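What happens when a robot gets a job in the kitchen?

At the school kitchen in Brirnby, Orvokki Manninen used to wash 317 plates a day. Now a machine does most of them. It never grumbles and never asks for a biscuit.

Before it started, it practised in a pretend kitchen inside a computer – sink, worktop, a strawberry on a plate. You can drop things there all day and not sweep up once.
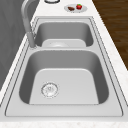 So has Orvokki put her feet up? No. She checks the plates, unjams the machine and had 3 days of lessons on its buttons. Her hands are less sore, but she misses chatting at the sink. Ward Mulder, who cooks, now gets the chat instead. He hasn't said whether he likes it.

More to read
Who drives the Casville tram?
Robots that pick apples
Jobs in a warehouse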